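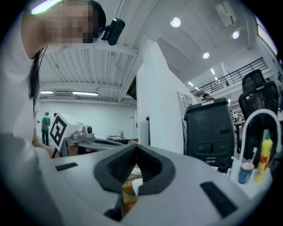

In the workroom at Dranine, Anomcombe

Sorting and packing assistants, Anomcombe
Posted in November by Ginette Girard

Print this page | E-mail this page

Dranine is looking for four sorting and packing assistants to join the day team in our Anomcombe workroom. Reference 3628.

We take in mixed boxes of small household goods from shops and house clearances, sort them, put like with like and pack them for resale. Most of what you handle will be light: spectacle cases, kitchen bits, stationery, small ornaments. Some of it is breakable.

The work
- Unpacking boxes and laying the contents out on the table
- Sorting items by type and setting aside anything chipped or incomplete
- Wrapping, packing and labelling
- Putting tools and materials back at the end of a shift and clearing the floor for the next one

You will be on your feet for most of the shift and using both hands nearly all the time. The room is shared, and you will often have colleagues working close by. Shifts start at 8 a.m. or 1 p.m. Please tell us if you can only do one or the other.

What we ask for
You don't need experience. We would like people who are careful, who can keep to a written packing sheet and who don't mind repeating the same job through a morning. Wear comfortable clothes and flat closed shoes. Lockers are provided for coats and bags.

Trial session
Everyone we shortlist is asked in for a paid trial of 90 minutes, run by Bernadette Greenberg or Guangming Kong. You will sort and pack one mixed box and have a look round. Bring proof of your right to work.

How to apply
Send a short letter or a CV to Océane Chisholm, Dranine, Unit 4, Cheung Yard, Anomcombe, or hand it in at the front desk. Say which shifts suit you and quote the reference. Applications close at noon on the last working day of November.

Print this page | E-mail this page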